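**Resden Robotics Laboratory: gripper comparison, July thread**

1/ The laboratory has completed the first stage of its gripper comparison for washroom cleaning tasks. The posts below summarize the method, the main findings, and the work still open.

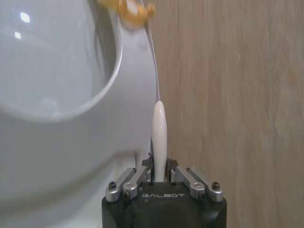
**Why compare grippers on the same arm?**
Keeping the arm, the controller, and the wrist camera fixed means that a difference in results can be traced to the gripper. Changing two parts at once would leave the cause unclear.

2/ Two grippers were selected for this stage. The first is a parallel-linkage unit with narrow fingers. The second is the Tukus two-finger unit, which has broader pads and a shorter stroke. Both were driven by the Leclerc controller with identical speed and force limits.

3/ The task set contains 14 tasks. Most involve a tool with a slim handle: picking it up, turning it, bringing it close to a fixture, and putting it back. The remaining tasks cover bottles, cloths, and lids.

4/ Each gripper was scheduled for 3,000 grasps. A grasp was counted as successful when the tool stayed in the fingers through the full motion and was released at the assigned spot. A grasp that needed an operator to step in was counted as a failure, even if the tool did not fall.

5/ Slim, smooth handles were the hardest items for both units. A tapered handle gives the fingers little flat surface to hold. When the grip is low on the handle, any contact at the far end of the tool acts as a long lever and can turn it between the fingers.

6/ The narrow fingers were better at reaching handles close to a wall or against the side of a toilet bowl. The Tukus pads held more firmly once closed, but their width caused contact with nearby surfaces on several approaches. The laboratory does not regard either unit as the better choice for every task in the set.

7/ A note on the wrist camera. At close range, the view includes the fingers and the near part of the tool. The working end may fall outside the view or out of focus. Software that depends on seeing the tip of a tool should therefore not rely on the wrist camera alone.

8/ A second camera on a fixed stand was added for the last group of tasks. It gave a steady view of the tool tip until the arm moved between the stand and the fixture. Combining the two views reduced the number of aborted motions. The size of the improvement will be reported after the logs have been checked.

9/ Force settings require care. At the low setting, tools rotated in the grip on contact. At the high setting, rotation was reduced, but softer handles showed marks after repeated use. A middle setting was adopted for the comparison and will be kept for the next stage.

10/ Teams planning a similar study are advised to record finger position along with motor current. Current alone did not separate a secure grasp from one in which the handle had begun to slide.

11/ The next stage will use the Jistden arm, with the same task set and the same controller settings. Replacement finger pads in two grades of rubber are on order. The pad tests will begin with the slim-handled tools.

12/ The task list, scoring sheet, and controller settings are available to partner laboratories on written request. Requests should state the arm and gripper in use and whether the site has a fixed camera.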